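Product Review Meeting – Munham Site
Tuesday, 2 p.m., upstairs meeting room

Present: Imre Boros (chair), Driss Nasr, Yhon Espinoza, Jarrah Nepia (minutes)
Apologies: Imad Harb

1. Previous minutes
Accepted with one fix to the Ďurica invoice number.

2. Greso two-arm sorting kit
Driss went through the trial offer from Rovelus. The kit comes with two arms, grippers, wrist cameras and 25 hours of remote setup help. The task under review is sorting small round items from a board onto colored plates.

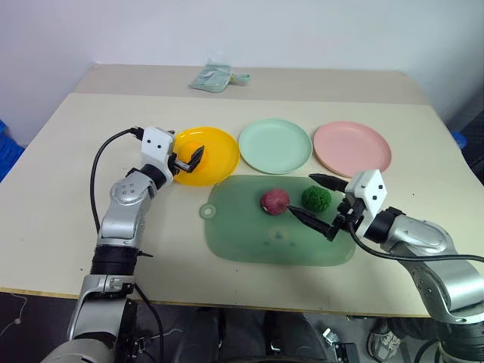
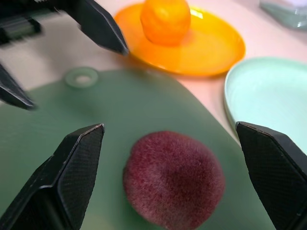
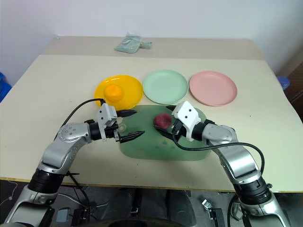

Greso kit, plate sorting task. Head camera (first and third), wrist camera (second).

Yhon asked if both arms can work over the board at the same time. Driss said yes, but the supplier wants the speed limit left on until training is done. The log so far has 206 runs. Imre would like over 1,000 before we talk about buying – Driss thought that was high but agreed to ask for a longer loan.

Spare gripper fingers are not in the quoted price. Jarrah noted that the service plan covers the arms only and says nothing on cables.

Action: Driss to get a price for 2 sets of fingers and a written answer on cable cover.
Action: Yhon to send the run log to Imad.

3. Label printer
Held over to the April meeting.

Meeting closed at 2:50 p.m.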